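Notebook, bench 2
Sep 21, 2018
Present: me, in the afternoon also Wolfram Böttcher

Continued with the paint drying question. To repeat for those who did not read the June pages: the red we mix from the Hagedorn pigment dries well on the test cards but stays soft on the small beech blocks. Loubna Chraibi thinks it is the wood. I think it is the thickness of the coat. We have still not agreed.

Mixed a new batch this morning, 56 g of pigment paste into 301 g of the clear binder from Follevus. I stirred by hand, slowly, as the last batch had many bubbles. A few lumps remained and I passed everything through the fine sieve. One part is in the jar with the green lid, the rest is in the old jar, please do not use the old one.

Sanding was done with 1000 paper between the coats. First coat very thin, with the flat brush. I could touch it after 40 minutes but the fingernail still left a mark. Second coat after lunch. Wolfram wanted to put the second coat on one block without sanding, to compare, so block 6 is his and I marked it on the bottom with pencil.

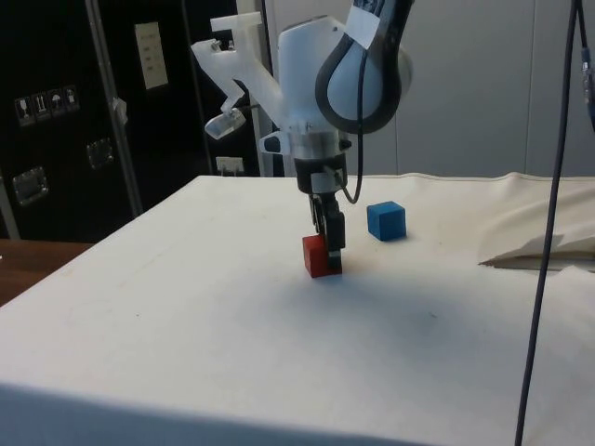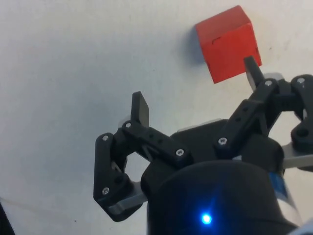

About the color I am more satisfied than about the drying. On the cards it is an even red, a little warmer than the Clovonton sample, and when I hold both at the window I prefer ours. The trouble is with corners. A block has faces which take the light differently, and in the second picture the top of the cube looks nearly orange while the side is a much deeper red. So when a customer says that two sides do not match, I should first turn the piece under the lamp before I mix anything again. I will write this also in the Hakik folder, where we had exactly this complaint in June and lost two days with it.

Drying, continued. At the end of the afternoon the thin blocks were hard on the faces and slightly sticky on the edges. Paint collects there when the block lies flat. Wolfram's block was not worse than the others, but in one place the second coat pulled away from the first, so I would keep the sanding.

Loubna called from the store. She can get birch blocks of the same size and asks if we want them. I said yes, a small bag. If birch also stays soft then it cannot be only the beech, and I will have a better argument.

To do:
– leave all blocks on the wire rack overnight, window closed
– fingernail test in the morning before anybody moves them
– weigh the old jar, write the weight on the lid
– ask Follevus if the binder should be warmed before use (the label is only in German and Wolfram says it is not clear even in German)
– new flat brush, the present one loses hairs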